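The back room at Hawthorne: a small gallery
3 minute read
Print this page | E-mail to a friend

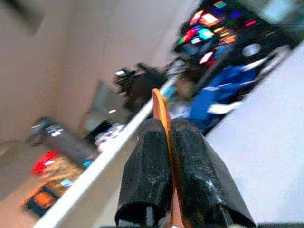 Photo: Tavion Baptiste / Merkonness

The thin orange piece, with the long white edge running behind it. The pale grey surface is to the right and the beige wall is further back.

Hawthorne's back room was sorted out over the winter and the work finished on 3rd July. It had been used for overflow for a long time, mostly things that came out of the kitchen and the front cupboards and had no shelf of their own. The plan was to keep the room, get everything off the floor and make it possible to find a roll of tape without moving a bookcase. Notes on the different parts of the room are below, in the order you come to them from the hallway.

The orange piece
Flat and thin, with a bright orange edge and a lighter rim. It belongs with the odds and ends, which are now sorted by colour first and size second. Sorting by use was tried and given up, as half the things had no agreed use. Orange is one of the smaller groups. White and clear take up most of the shelf.

The wall
Beige, left as it was. The colour was going to be changed to something lighter, and there were sample pots in the laundry for months, but the paint is sound and it suits the rest of the house. A few old screw holes have been filled and touched up from a tin in the shed. The match is good by day and a bit yellow under the ceiling light.

Tubs and lids
The worst job of the lot. Every tub was put with its lid, and any lid with no tub went in a crate by the back door for a fortnight in case its partner turned up. Four of them did. The rest went out with the recycling, apart from the large round ones, which are handy under pot plants.
The tubs are nested by shape, with lids standing upright in a rack beside them. It takes more room than stacking them flat but you can pull one out without the others coming with it.

Labels
Plumar paper labels, written in pencil. Pencil looks a bit faint from the doorway but it can be rubbed out when the contents move, and they do move. Two shelves have changed over already. Labels go on the shelf edge and never on the box.

The tall shelves
These came from the old laundry and were cut down by 132 mm to clear the window frame. The offcuts made a small step for reaching the top. Heavy things are at the bottom, which means the sewing machine, the preserving jars and the tool bag. Spare bedding is up high in cotton bags. The second shelf from the top has a slight bow and only carries light things – wrapping paper, lampshades, the picnic rug.

Screws, hooks and picture wire
All in a Pika drawer unit that used to be in the garage. The drawers stick in humid weather. A rub of candle wax along the runners fixes it for a month or two. Cup hooks and picture hooks share a drawer, and the wire is wound on a bit of card so it doesn't spring out.

Paper and manuals
One box file, down from five. Manuals were kept for anything still in the house and still working. The receipts went through the shredder and into the compost a handful at a time. There was a street directory from 2000 in with them, and it has been kept in the car.

Floor
Old vinyl, mopped twice and then left alone. There is a lighter patch where the chest freezer stood. A mat would cover it, but the door swings low on that side and catches on anything thicker than a tea towel.

Light
A single fitting in the middle of the ceiling, plus the window. The window faces south and the light is even for most of the day, so the blind stays up. A second lamp is on the list for the tall shelves, where it gets dark in the afternoon.

Costs
The whole room came in at $200, nearly all of it on the lid rack, brackets and sandpaper. The shelves, the drawer unit and the paint were already here.

Still to do
The cupboard under the window has been emptied and wiped out but not refilled. It may end up holding the camping gear, if the stove and the folding chairs will go in together – they were measured separately and nobody wrote down the second lot of numbers. The door handle is loose. There is also a bag of assorted cords hanging behind the door, and those will be gone through in August when the weather is too poor for the garden.

Using these notes
If you want the lid rack dimensions or the shelf spacing, send a message through the contact link and Tavion will pass them on. The text can be copied for personal use. Please ask before using the photograph anywhere else.

Contact | © Merkonness. Text and photography by Tavion Baptiste. | Back to top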